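Paper > Kids Corner > Why Does It Do That? > Folding

Print this page | E-mail this page

Stories Make Ask Puzzles Grown-ups

WHY DOES PAPER STAY FOLDED?

Quick one this week. Lots of you asked after the kite page in March, so, folding. What's going on inside a bit of paper when you bend it, and why does it remember?

Grab a square first. Any square. Got one? OK.

Bend it over gently, like you're tucking it into bed. Don't press. Let go. It flops back open, or mostly. Now bend it again and run your thumbnail hard along the bend. Let go. Stays put! Same paper, same hands. Different push.

So. Paper is made of fibres. Tiny ones, mostly from trees, all tangled together and squashed flat and dried. If you tear a bit off and hold the torn edge up to a window you'll see fuzz. That fuzz is fibres sticking out.

A gentle bend is a curve. On a curve the fibres on the outside stretch a teeny amount and the ones on the inside get squeezed. They don't like it much. Let go and they spring back. Grown-ups call this ELASTIC, same word as the stuff in your socks.

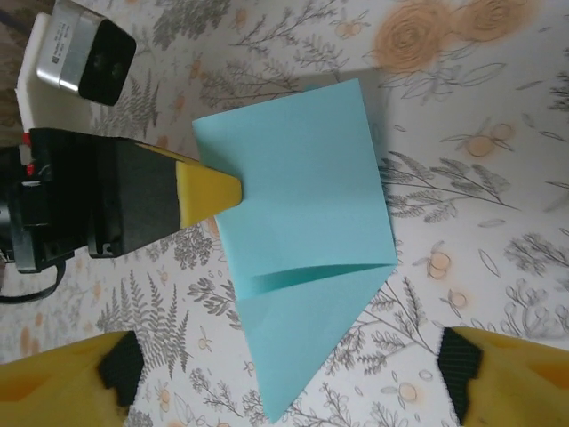

A hard press is another story. Now the curve gets squashed down to a sharp line and the fibres along it can't cope. Some bend for good. Some snap. Some slide past there neighbours and get stuck in a new spot. That line is a CREASE and you can't really get rid of it. Go on, try. Flatten your paper, rub it, sit on it, put it under a dictionary. Still a line.

So a curve is a maybe and a crease is a yes. You get a bit of time in the middle to change your mind. Corners not matching? Slide them now, while it's still puffy. After the thumbnail it's too late, you'll only get a second line next to the first one and the whole thing goes wonky.

THE DIAMOND TRICK

Turn your square so a corner points at your tummy. Now it's a diamond. (Still a square. Squares don't mind which way round you put them.)

Fold the bottom corner up towards the top one. Line up the points. Hold them with one finger. Other hand slides down to the middle of the fold and presses, then out to one side, then out to the other. Middle first! If you begin at one end the paper can creep, and your points drift apart.

Done it? You've got a triangle. Two layers thick now. Fold that in half, point to point, and it's four. Again, eight. It doubles every time, that's the sneaky part. Feels easy, feels easy, feels easy, then suddenly it's like trying to fold a biscuit.

If you could keep going to 10 folds you'd have 1024 layers. You can't, not with a little square. The outside layers have to go all the way around the fat lump in the middle and they run out of paper. See how far you get before it won't go. Write it down.

WHAT ABOUT THE TABLE?

Good question from the Gudeta Road after-school group. Does it matter what's underneath?

Yep. Hard and flat is best. A cloth is fine if it's thin and smoothed out. A thick squishy one, the paper sinks in when you press and the crease comes out soft. Carpet, forget it. Beds, forget it. A cloth with a pattern doesn't change the fold one bit, though plain paper is easier to spot on a busy pattern if it's a nice strong colour. Slippery tables are a pain, hold the paper down with the hand you aren't pressing with.

And wash your hands! Jam makes very bad creases.

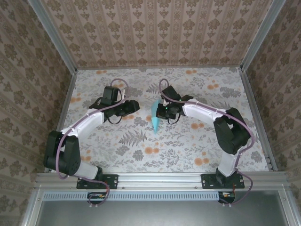

Sosina Gidey wrote in to say she folds hers in the air with no table at all, and she wants to know if that counts. She says her points match nearly every time but her long creases come out curvy like a banana, and her brother's don't, and he uses the kitchen bench.

Counts, Sosina! Plenty of people fold in the air. The banana is from your thumb and finger pinching a bit at a time, and each pinch goes off a tiny bit sideways. Pinch the middle, pinch the ends, then put it down on something just for the long press. Your brother doesn't have to know.

GRAIN (a weird one)

Paper has a direction. Really. When paper is made in a big machine, the mushy fibres travel along and lots of them line up the same way, like sticks floating down a creek. That's the GRAIN.

Fold along the grain, easy, neat. Fold across it, stiffer, a bit crackly. You can feel it without making a crease. Curl the sheet over softly one way and feel how much it pushes back. Turn it a quarter turn, curl it again. One way should be bouncier. Thick paper shows it best, drawing paper or card. With thin origami squares you might not notice.

Newspaper is good too, for tearing. One way rips nearly straight. The other way goes all over the place. Ask first if someone's still reading it.

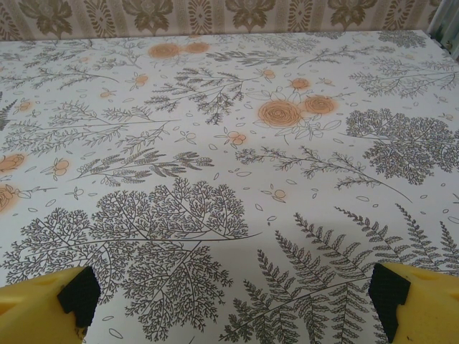 Which paper then? We tried what was in the cupboard.

Origami squares (ours are Jedik, there's 384 in the box so we'll be here a while). Thin, crisp, hold a crease really well.
Printer paper. Good. You have to cut it square.
Tissue paper. Folds, but floppy. Won't stand up after.
Paper towel. Ha. No. Made soft and stretchy on purpose so the crease just sort of gives up.
Foil off a chocolate. Not paper! But holds a fold beautifully, metal bends and stays bent.
Birthday card. Cracks along the fold unless you score it. Scoring means drawing a line with somthing blunt first so it knows where to go.

WORDS TO KEEP

Fibre: tiny thread that paper is made of
Elastic: springs back
Crease: the line that stays
Grain: the way most of the fibres point
Score: press a line in before folding

TRY IT AT HOME

Fold 2 squares the same way. Press one with your finger, one with the back of a spoon. Let go of both. Which one opens up more? Leave them overnight and look again at breakfast.

Next time: why wet paper goes wrinkly and never quite goes flat again. Bring a towel.

Stories Make Ask Puzzles Grown-ups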